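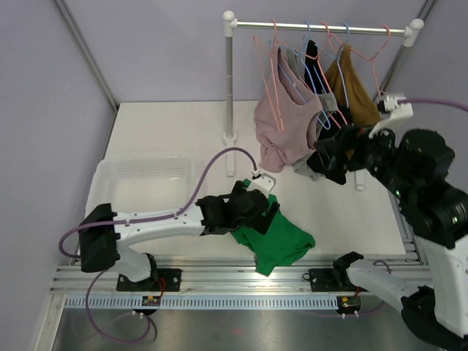
Okay, week 8 is laundry week, my favorite unit in the whole home care course, and we're starting with what goes on a hanger and what gets folded. Bring a piece of clothing you never know what to do with (everybody has one!). My quick test is to ask what the fabric does when you hold it up by the shoulders. If it keeps its shape, hang it. If it stretches toward the floor, fold it. Look at the dusty pink top at the left end of the rod, all bunched and sagging, and compare it with the mustard brown one over on the right. Same rod, but I'd take the pink one down and start over. I'd want the green one up off the floor too, before those folds settle in.

Hangers. Wire ones are fine for light tops and I use plenty of them at home, but they leave little bumps in the shoulders of knits, so please keep your sweaters off them. Button the top button or close the zipper before you hang anything up. It feels fussy and then it's a habit. Hooks all face the same way, too, so you can lift out a whole bunch at once when you need to.

How close together? Slide your flat hand between two pieces. If it goes in easily, you have enough room. When clothes overlap, the one behind gets creased and you forget you own it, and I say this as a person who found a gray cardigan last November that I had already replaced.

Folding. We'll do the thirds fold first:
Lay the shirt face down and smooth it with your forearm, not your fingertips.
Bring one side in to the middle, sleeve folded back along the edge.
Do the other side to match.
Fold up from the hem in thirds and turn it over.

Most people's first few come out lopsided. Mine did! Piroska Dudás, who taught me this at the Grendness evening class, made us refold one T-shirt until we could do it while talking, so that's what we'll do.

Baskets. Clean and dirty get separate ones, always. I like a basket with holes in the sides because air can get through, but still, damp towels don't belong in there overnight.

For next time: spend 15 minutes on one rod or one drawer at home and write down what you moved and why. Half a page is plenty. Read the Devero handout on care labels, just the first part, and bring a label you can't figure out.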